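Search this site Go
Home News Clubs Projects Contact

Setting the board: an evening with the Pallitz robotics club
November
By the newsletter editor

The club meets at seven in the evening, in the old drawing office at Pallitz College, and most of the members come straight from lessons. I went to talk to two of the people behind its entry for the Sastoro student challenge: the second-year student who leads the team and the technician who keeps an eye on it. Both asked to be left unnamed, as the entry is judged without names.

The task this year is to set out a chess set. The pieces start off the board and the machine has to put each one on its proper square. No game is played.

"People are disappointed when I tell them that," the student said. "They want to know if it can beat them. It doesn't know the rules at all. It knows what a bishop looks like and where a bishop goes."

The team calls its system Fluven. It learns from recordings in which a student moves the arms by hand through the whole job, one piece at a time. By half term they had 1003 of these, though 40 had to be thrown out when someone noticed that the king and queen had been swapped.

"That was me," she said. "I play draughts."

The technician has run the club for seven years and has seen it build line followers, a sorting belt and a plotter that never drew a straight line. He thinks this is the hardest thing they have tried. "A pawn is fine. You can be a bit off with a pawn. A knight is a different shape from every side, and if you take it by the nose it turns round as you lift it."

I asked why they had not used bigger pieces. The rules allow it, he said, but the wooden set was already in the cupboard and the money had gone on cables and spare motors.

There are 19 members and two evenings a week, so time on the machine is booked on a sheet by the door. Those who are not booked work on the Ayala, the club's name for the program that checks the finished board and gives a score. It takes off a point for a piece in the wrong square and half a point for one standing across a line. The student would like it to be stricter. The technician would not.

Chess sets have two sides, and the team has found that the second is always slower. "The near side is our good side," the student said, and the board bore her out when I looked: the dark pieces stood in two rows along the near edge, while the light row opposite had gaps in it and a few light pieces were still in the gold-coloured tray at the back. She wants both sides done in one run before the regional round, and has booked the late slot on the sheet until the end of term.

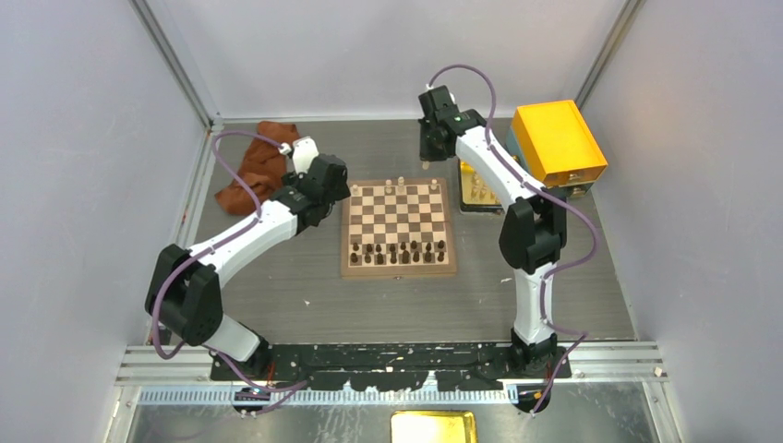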